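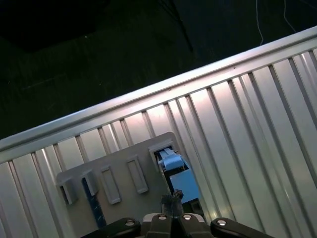
On Sunday I went back to the workshop in Brultley to give the robot more lessons. I call them lessons, although the robot does not learn anything while I am there. I move it through the task, the computer records every movement, and the training happens later, usually at night when I am asleep.

The project is called Skumau. We want two arms to do small repair jobs on old desktop computers, the kind of jobs a person learns in one afternoon: open a latch, take out a part, move a cable to the side, put the part back. For a person the difficulty is small. For the arm it is very large, and I must say that I did not believe this before I started.

There are two ways I can show a task. The first is to take the arm with my own hands and guide it. The motors become soft and it follows me, a little heavily, like pushing a shopping cart with one bad wheel. This way is good for big movements, for example going from one side of the table to the other. The second way is remote control. I sit on a chair with a handle in each hand, and the arms copy me.

In the beginning I preferred the first way, as I could feel everything. When the fingers touched metal, I knew it in my wrist. But my hands were always in front of the cameras, and this spoils the recording, for the robot will later work without my hands in the picture. So now I do almost everything from the chair. My handles give me no feeling of force, so I have to look very carefully and listen also. A plastic latch makes a small click, and I have learned to wait for it.

My first attempts were terrible. I was too fast, then I stopped to think, then I was too fast again. The software people explained to me that the stops are recorded as well, and a robot that learns from me will also stop in the middle of the air for no reason. I found this quite embarrassing, to see my own habits come back from a machine. Now I do the whole movement one time without recording, and only after that I press the pedal.

A good session for me is 20 recordings of the same task. After this number I get tired, and one can see it in the data — the paths become crooked and I close the fingers too early. In our folder we now have 1439 recordings, and I made a big part of them with a stiff neck.
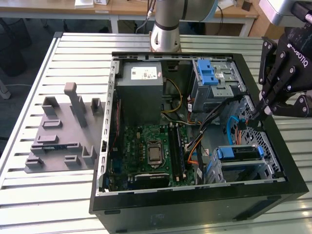
How do you decide if a recording is good enough to keep?

I watch it again the same evening and I ask myself if I would show it to a new colleague. If the part was dropped but I picked it up again calmly, I keep it, since the robot should also see how to correct a mistake. If I was pulling without knowing why, I delete it.

This question came from a reader who is building something similar with Flulletex, a program I have tried only for 2 evenings. I liked how it cuts long recordings into pieces. I did not like the menus.

For next month I want to try one more thing. Until now I always started from the same position, and I think it is a mistake. I will prepare 6 different starting positions and change them during the session, also the ones that are uncomfortable for me. I will write again when the first training is finished.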